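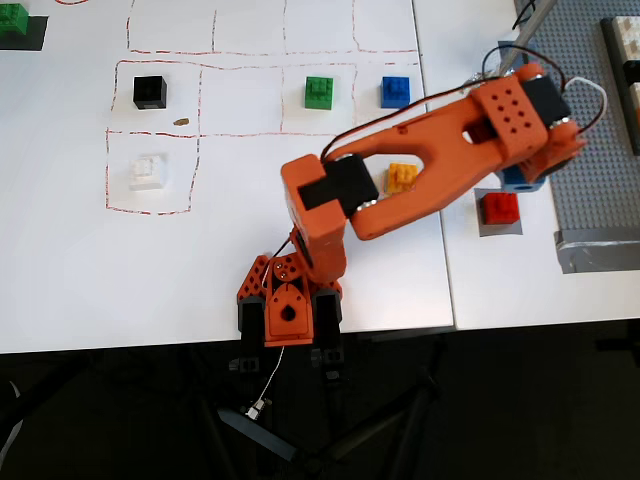

zydrunas_p
So the Bastlow council put out a statement praising the police for how they handled the Lemen Street march, and I'm a bit stuck on it. I was there for 2 hours and officers were polite, sure. But the report is four pages and has no complaints section at all. I read it at my desk and got so annoyed I read it twice.

liis.k
They were great with us! My mom needed to get through to the pharmacy and an officer walked her the whole way – what more do you want from them?

zydrunas_p
A complaints section, Liis. That's all I'm asking for.

Ojars_L
With Liis on this one. Almost 3,000 people showed up and the street was open again by dinner. Let them have their thank-you.

gintare60
Being thanked is fine, but the mayor said criticism was "out of line" and that bugs me. We pay for the department, we get to ask questions.

Ojars_L
He said attacks were out of line. Different word.

gintare60
I have the statement open, it says criticism. Second paragraph.

Ojars_L
OK, just looked, you're right. Still think he meant the other thing.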